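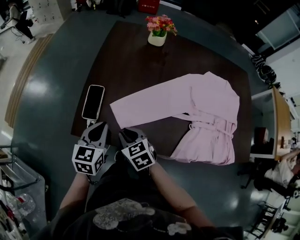 Lokance is a software package for turning recordings from hand-held grippers into training data and control policies for robot arms. It covers pose tracking, time alignment, clip labeling and a runtime that plays a trained policy on an arm. Development started at Bustex as an internal tool, later split off. Current stable branch is 14. Mostly used for cloth work: garments, towels, bags, anything that folds.

Overview

The input is video plus finger width. A person works with a gripper in each hand, the software works out where each gripper was in space and how far open. No arm needed at this stage. Output is a set of short clips, each with a tool path and a label such as "straighten sleeve" or "pick up belt".

Lokance does not do its own model training. It writes files that a separate trainer reads, then loads the result back for the runtime. Users coming from all-in-one packages often miss this and look for a train command. There isn't one.

Perception

Two sources of pose. First is visual tracking of the room, which gives the path of the gripper body. Second is fiducial markers, printed black-and-white squares, read by whatever camera has them in view. Markers on cubes are preferred over flat ones as at least one face usually points at the camera when the wrist turns.

Marker reads are noisy close to the lens. The tracker drops any read where the blur score passes a set limit, and fills the gap from the room track. Default gap limit is 47 frames, after that the clip gets split in two. Versions before branch 9 filled gaps of any length, and older datasets should be run again for that reason.

Wide-angle lenses need their own calibration file. Using the default file with a wide lens gives paths that look fine in the middle of the view and bend badly toward the sides. This is the most common fault report.

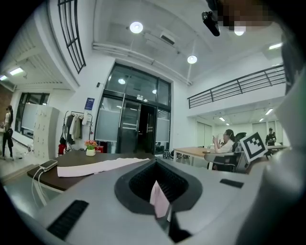 Photo: Abella / Lokance documentation, gripper camera view. Reuse with credit.

Rooms with large glass doors, ceiling lights and people moving about are harder for the visual tracker than a plain wall. Reflections get picked up as fixed points and then drift. The mask tool lets the operator paint out glass areas once per session, the mask is then carried through the clips. Faces and screens can be pixelated in the same pass, before feature matching or after (after is better, matching suffers otherwise).

Planning and control

The runtime takes a policy and asks it for short chunks of motion, usually 14 steps at a time. Chunks overlap. A blender joins them so the arm doesnt jerk at the seams. On top of this sits a planner that only does three things: reach limits, self-collision, table height. It has no idea what cloth is. All knowlege of the garment is in the policy.

Table height is set by hand. Where one surface sits on top of another, the upper one has to be entered or the fingers will stop too low. There is a probing routine in Uvden, a third-party add-on, but it needs a force sensor.

Two-arm policies run on one clock. Delay between arms is measured at startup and corrected, the corrected value is saved in the session log.

Tooling

Review is done in a browser page called the bench. Shows both gripper views side by side with the head view if there is one. Clips are cut with keyboard shortcuts, labels come from a fixed list per project. Free-text labels were removed after too many spellings of the same action.

Abella maintains the public sample set, 192 clips of garment handling with 1814 labeled segments. Sample set is for checking an install and is too small to train anything useful on.

Limitations

Thin or pale fabric inside the finger opening is often missed by the grasp detector, which then marks the clip as "empty". Operators are told to check these by eye. Loose cables on the table confuse it the other way, giving false grasps. Finger width below the pad thickness is not recorded at all.

No support for more than two grippers. Planned, no date given.

See also

Uvden
Visual odometry
Fiducial marker
Imitation learning

This page was last edited in September.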